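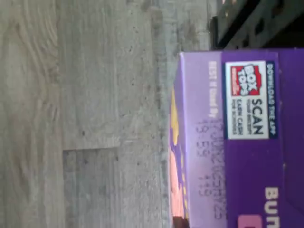 Re: [instruments] Liquid level cells wandering in an unheated basement
Posted in February, 9:40 pm
By: the monitoring desk at Clinis

Hello all, and hello especially to the poster from Ladel, whose message I've been meaning to answer properly and have now read four times. I'm leaving most of it in below so folks on the digest can follow along.

> We have a string of liquid level cells along the north wall of an old
> warehouse basement in Ladel, put in ahead of a deep excavation next door.
> The reference cell is on a column at the far end, 65 feet from the first
> measuring cell. The digging hasn't started yet and I'm supposed to be
> collecting a nice flat baseline. What I have is a wave. Every cell goes
> up in the afternoon and back down overnight, and the ones near the
> loading door go the most. I now have 1578 readings in the file and I
> can't hand over a single one with a straight face.
>
> I corrected each cell with its own temperature sensor, using the factor on
> the calibration sheet, and it helped a little on the far cells and made
> the near ones worse. The supplier says the cells are fine. The building
> owner wants to know if his wall is moving. Is it? Has anyone on the list
> been through this? Should I just average it out over the day and move on?

First, I would be very surprised if your wall were moving like that. A masonry wall will breathe a little with the weather, but it doesn't usually care how close it is to a loading door. I'd tell the owner that you're still settling in the baseline and that you'll have something for him before the excavation opens. Owners take that pretty well if you say it early, and very badly if you say it late. (Ask me how I learned.)

Now the cells. The factor on the sheet is for the cell: the sensor, the body, the little bit of liquid inside. It knows nothing about the tubing, and it knows nothing about the bracket you bolted the thing to. I suspect most of your wave is in one or the other of those, maybe both, and that's why your correction made a mess near the door. You took out an effect that was small and may even have had the opposite sign from the big one, so the big one came out looking bigger.

Go look at the tubing first. Does it run level all the way, or does it climb over anything? We had a job at Pugh, a pump house with a string very much like yours, and the installers had taken the liquid line up and over a doorway because it was the tidy way to go. The rise was 500 mm. If a line is all at one temperature, or if it runs flat, the heating and cooling mostly comes out in the wash. But if you have a vertical leg on one side of a hump that is warm and a vertical leg on the other side that is cold, then the two columns of liquid don't weigh the same, and the system finds a new balance, and every cell past the hump reports it faithfully as movement. At Pugh the legs were on opposite sides of an outside wall, so we got a lovely clean daily curve that looked just like something out of a textbook. We chased it for most of a month before one of us thought to follow the line by hand with a flashlight.

While you're at it, look for air. A hump is where bubbles go to live. A bubble in the liquid line swells and shrinks with temperature and it can also choke the flow so that the cells lag behind each other. One easy check: raise the liquid level a bit at the reference pot and watch how long each cell takes to come to rest. On a healthy string the length of yours I'd hope to see them all quiet again inside 20 minutes. If one of them is still creeping after your coffee, the trouble is between that one and its neighbor. Log as fast as your logger will let you while you do this, and put it back to the normal rate afterward. I have forgotten that last part more than once and filled a memory card.

Then the vent line. People take great care over the liquid side and then leave the air side open to the room at every cell. If you've got a loading door going up and down, you've got little pressure differences along that basement, and they go straight into your readings. All the cells ought to share one closed air line, with a dryer on it that still has some life in it. I'd check this before I spent any money.

Last, the brackets. If yours are the long threaded rod type, with the cell standing well off the wall, measure how far up the rod each cell sits. Steel grows when it warms. It isn't much over a short length, but you're looking for small fractions of a millimeter, so it's worth doing the sum for the tallest one before you rule it out.

As for averaging over the day, please don't do it yet! I understand the temptation, I really do. A daily average will give you a flatter line, but it will also bury whatever the dig does in its first few hours, and those are the hours you were hired for. It won't help with the slow seasonal part at all either. You'd start in February with a cold basement, and by the time the excavation was at full depth you'd have a warm one, and there'd be a drift in the file that looked exactly like settlement. If you can't cure the thing, at least take the readings just before dawn as your official ones and keep all the rest behind them.

What I'd do in your shoes is tape a few cheap temperature loggers to the tubing itself, one on each vertical leg if you find any, and leave them a week or so. Plot the difference between legs against the cell readings. If they line up, you have your answer, and you can decide whether to reroute the line, lag it with pipe insulation, or correct for it. I'd reroute. Insulation slows the wave down and makes it harder to recognize, though it's fine as a second step.

Also, survey the string by hand with a precise level at least twice before the dig starts, once on a cold morning and once on a warm afternoon. It's a dull job in a basement but it settles the argument with the owner, and you'll be glad to have it later when the contractor's people start asking questions.

Somebody asked here a while back about a similar string at Polham with a heated basement, and I never saw how that ended. If that poster is still reading, I'd love to know whether moving the reference cell helped. Our own reference at Pugh was on a column that was itself carrying a new load, which is a whole other story and I've gone on long enough.

To the Ladel poster: do send the plot if you're allowed to, with the door end and the far end marked. A sketch of the tubing run would be even better, pencil is fine.

Warm regards from all of us at Clinis

Recent messages on this list
Standpipe readings after a hard freeze
Re: Standpipe readings after a hard freeze
Polham: reference cell in a heated basement
Glue or bolts for tilt plates on painted steel?
Logger clocks and the hour change
Re: Who still takes manual inclinometer readings?
Lost the cable tags, now what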